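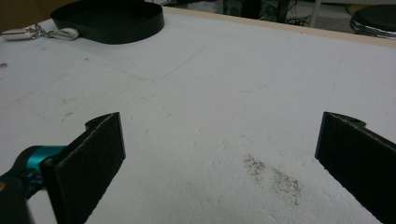 Song reel from "Adel," continued

Workshop > Notebook > Sound and Picture Repair

September 2, 2020

Picked up again with the song reel, the one with the big staircase number that everybody hums after they've seen the picture even once. I had hoped to be done with the crackle under the opening verse by lunch, and I was not, but it was a good morning all the same and I got to hear the song more times than is probably healthy.

The trouble is still the stretch right after the orchestra drops out and the leading lady starts singing almost by herself. While the strings are going you'd never notice the noise. Then they stop, and there it is, like somebody frying an egg behind her. I ran the Jolus cleaner over it at the gentle setting first, and it took off the worst of the clicks and left the hiss, and I can live with the hiss. At the stronger setting it started eating the ends of her words, so "moonlight" came out as "moonligh" (sort of charming, but no). I've gone back to the gentle pass and I'm fixing the remaining clicks by hand. I got through more than 200 before my ears gave out. I'm leaving the tap shoes completely alone, as the cleaner thinks every tap is damage, bless it.

If anyone opens this session after me, please work from the copy marked "gentle, hand fixes" and leave the other one be. I'm keeping the strong version only so we can compare the last chorus, where it might do some good under the applause.

Picture side

The Vidmar print has the nicer color by a mile. The red of the curtain is really red, and you can see the embroidery on the hero's jacket in the close shots. Sadly it's missing the little bit of business before the dance, where he loses his hat and gets it back, so that will have to come from the Vuncombe print, which is much browner and has a scratch running down the left side. I lined the two up this afternoon. They drift apart by 2 frames at the join, and for a while I blamed myself, but then I found an old splice in the Vidmar print right where the drift begins. So I've held the sound steady and let the picture jump there for now. It's less ugly than it sounds, and the hat covers a lot of it.

I tried matching the browner footage to the redder footage and got the curtain close, but then everyone's face went the color of a boiled ham. Started over, faces first this time, and let the curtain be a bit dull. I like this better. You look at him and the hat anyway! Somebody with fresher eyes should check it on the big monitor, not the one by the window.

The titles at the head of the reel are in decent shape apart from dust. I cleaned up to frame 700 and stopped at the choreographer's card, which has a hair sitting right across the lettering, and I'd like to do that one when I'm not tired.

Still to do: the choreographer's card, the last chorus, and a proper listen to the whole reel on the small speakers, where most people will hear it. I also want to look again at my notes from May about the hum in the dialogue before the song. I remember being very sure of something and can't for the life of me think what it was.

Recent entries
Matching curtain reds between prints
Hum in the dialogue scenes, first try
Cleaning dust from hand-painted titles
Why we leave the tap shoes alone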